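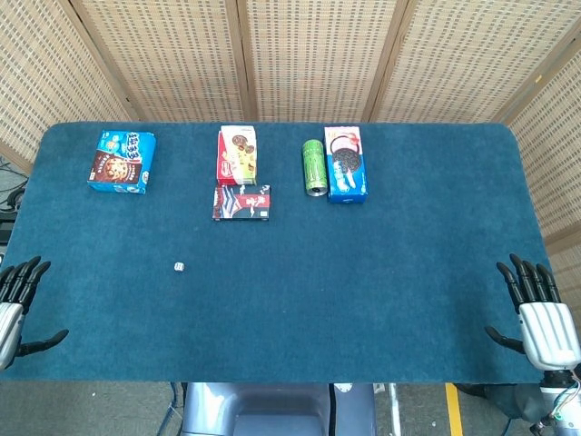

Setting up the Taso for a shift takes me less time than making a pot of tea, but it took me a good few weeks to get there, so I've written this section the way I wish somebody had explained it to me. I used to do the small-order packing at the Galmont site in Celedham by hand, and now I look after the robot that does a fair bit of it. Most of what you'll do is get the table right before it moves. The groceries go along the back of the felt in a loose row, biscuit boxes and the drinks can included, and the space between the two hands stays as clear as you can keep it. We do leave the little white die out there towards the front, and I'll come to that in step 6. If you've come over from the packing benches like I did, none of this will feel very strange. You already know how a box wants to be picked up, and that's more use than you'd think!

4. Laying out the table

You should have finished section 3 (power, stop button, morning checks) before you start on this one. If the stop button hasn't been tested this shift, go back and do it now, please.

Step 1. Put the arms in rest. On the panel, choose Rest and wait for the tone. Don't reach across the felt until you've heard it.

Step 2. Brush the felt. One pass with the soft brush, back to front. Crumbs and bits of torn cardboard do turn up, more than you'd expect.

Step 3. Check the screen. The woven folding screen should stand right behind the table. It gives the cameras a plain background, and it also stops people wandering through from the loading side with their lunch. If somebody has shifted it, put it back against the floor marks.

Step 4. Put out the stock. Work from the pick list and start at the left. Boxes can lie flat or stand up, whichever way they come to hand. I know it's tempting to line everything up like a shop shelf (I did it for my whole first month) but the Taso has to cope with ordinary mess, and a mixed layout gives us a better idea of how it's getting on.

Step 5. Leave a few things touching. Two packages side by side are fine, and so is one pushed up against the end of another. Cans may lie on their side. If a can rolls, nudge it up against a box and it will usually behave.

Note: slightly crushed corners don't matter. Split seams do. Anything split goes in the returns tray and you pull a fresh one.

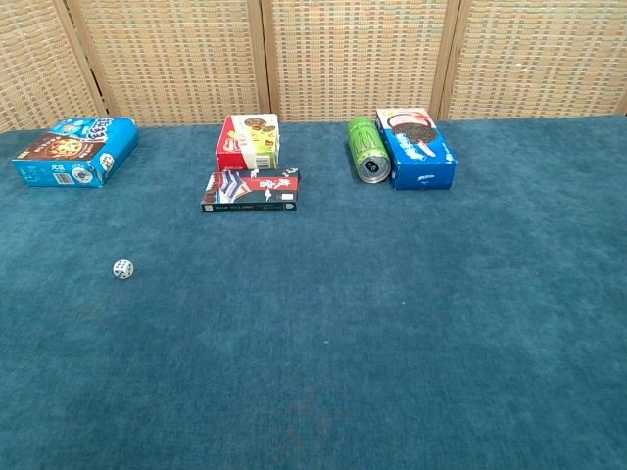

Step 6. Place the die. It goes on the open felt in front of the groceries, on its own. We use it as the small-item check: if the Taso can find something that size and pick it up cleanly, it will manage the sachets and batteries later in the shift. Any face up will do. Don't tuck it behind a box, though, or you'll be waiting a long while and then doing it all again.

Step 7. Step back behind the yellow line and choose Look. The panel lists what the cameras have found. Read it against your pick list, every line, even at six in the morning.

Step 8. If the list is right, press Accept and then Start. If it isn't, press Rest, wait for the tone, and move the item it has missed. A few centimetres is normally plenty. Shiny packets are the worst for this, so try turning them a little.

CAUTION: Never straighten a package while the hands are moving. I don't care how wonky it looks. Press Rest first. The fingers are gentler than they look, but the arms behind them are heavy and they won't wait for you.

CAUTION: Keep sleeves, lanyards and headphone leads away from the wrists. There is exposed wiring there and it catches on things. If you see a wire hanging lower than usual, stop the shift and ring Réjean Fraser before you touch anything.

4.1 When it gets stuck

It will get stuck. Give it two more goes by itself before you step in, as it often sorts itself out on the second. After that, press Rest, pack the item by hand and mark it H on the sheet. Please do mark it! In October we had 269 items marked H, and going through those sheets is how we found that tall boxes were being gripped too near the top. Bagheri changed the grip setting for us and my mornings got a lot quieter.

An H isn't a black mark against you. Some people worried about that at first, me included, and a few of us were quietly packing things by hand and not writing them down. Yevdokiia Tymoshchuk, who runs the late shift, had it put in writing that the sheets aren't used for appraisals. There's a copy pinned up by the lockers if you want to read it for yourself.

4.2 How your shift will change

You'll be on your feet less and reading a screen more. I miss the chat at the benches — it's harder to have a natter when you've got one ear out for the tone — and I don't miss what packing did to my wrists. There were 26 of us on the benches when the Taso arrived. We're all still on site, but ten people have moved over to table work or returns, and the rotas have been redrawn twice. Ask to see the new one before you swap shifts with anybody.

You can do table work for two hours at a stretch, then you change over with someone on the benches. Stick to that even if you feel fine. Watching a machine do your old job is surprisingly tiring, and by the third hour I've caught myself pressing Accept without reading the list. The changeover takes 8 minutes if the person before you has left the table tidy.

Note: the panel doesn't log you out. Do it yourself at changeover, or your name goes on the next person's sheet.

4.3 End of shift

Step 1. Choose Rest, wait for the tone, then choose Off.

Step 2. Clear the groceries back to the trolley. Opened or damaged ones go to returns.

Step 3. Put the die back in its tin. We've lost more than one down the drain by the door and they're a nuisance to reorder.

Step 4. Brush the felt again and hang the brush up.

Step 5. Sign the sheet and leave it in the wire tray for Yevdokiia. If anything odd happened, write it on the back, even if you're not sure it matters. Charging and overnight storage are in section 5.

Galmont Celedham site guides | Questions: ask at the shift desk | © Galmont | Back to top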